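Notebook – kitchen rig, dish loading by teleop
24/06/2022

Goal for today was to get the full pot task recorded on the Demer setup: pick up the pot, bring it to the pulled-out section of the built-in unit under the counter, set it down among the tines of the lower rack, let go, back both hands off. Same task definition as the Jatitz sheet, except that the opening and closing of the front is left out for now. We start every run with it already open.

Checked both wrist views before powering the arms. The thumb-side finger takes up a lot of the picture whichever way the wrist is turned, and with the hand open you still get three fingertips showing under the housing. Fine for close work. For anything farther off than a hand's length you are depending on the head view.

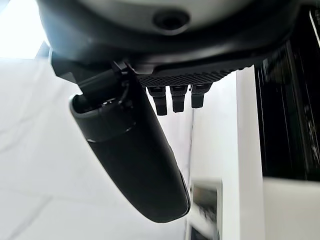

Exposure left on auto. I tried locking it for the first few runs and the white surfaces blew out as soon as the wrist rolled toward the light, so back to auto, and the locked runs are marked as not for training.

Operator notes. The right hand carries, the left stays open over the left side of the unit. We argued last week over whether the left should do anything at all. For now it hovers and stays empty, and I would like to keep it that way until the Grergate people have looked at the two-hand version. A hand that drifts with no purpose ends up in the data as if it meant something, so the operator should park it and leave it.

Grip on the pot: fingers across the lower half, base left clear. Gripping near the rim feels easier through the controller but then the fingers are the first thing to reach the rack. Closing speed turned down to 70 percent. At full speed the pot twists in the hand and you spend the rest of the run correcting for it. 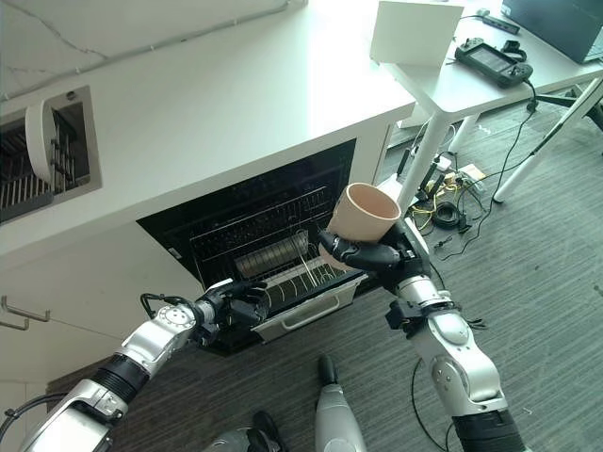

Approach is the slow part. Coming in from the right is shorter but the forearm gets close to the cabinet edge. What works better is to stop above the rack, tilt the pot, look at the head view, then go down in one move. If you stop halfway down, the policy learns to stop halfway down. We saw that with the Yeo data in November and I don't want to clean it out by hand again.

Count at the end of the session: 53 runs kept, 7 thrown out. Of the seven, four were the locked exposure runs, two were drops, and one was me bumping the emergency stop with my elbow. Target for this task is 500, so we are a long way off, but the second half of the day went much faster than the first.

Latency felt worse after lunch. Restarted the teleop process and it went back to normal. Did not look into it further – if it comes back on Monday, save the log before restarting.

Fast wrist moves are a problem. Anything quicker than a careful reach smears the background in the wrist view, and then the only sharp thing left is our own hand. I don't think shorter exposure alone fixes this. Asking operators to slow down between the counter and the rack is cheaper and can be done tomorrow.

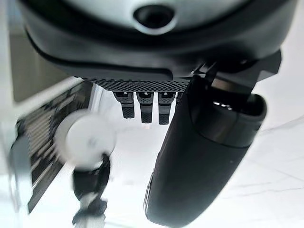
Also worth trying: drop wrist frames above some joint speed and let the head view carry those stretches. The sync file has joint speeds already, so it should be a small script. Threshold to be picked by eye from a few runs first.

To do
– add "left hand parked" to the operator sheet
– replay ten of the kept runs on the arms with no pot, see if the release point matches
– ask Grergate if they want the raw wrist video or the resized one
– second pot start position, farther left on the counter
– rename today's folder, it still has the Jatitz prefix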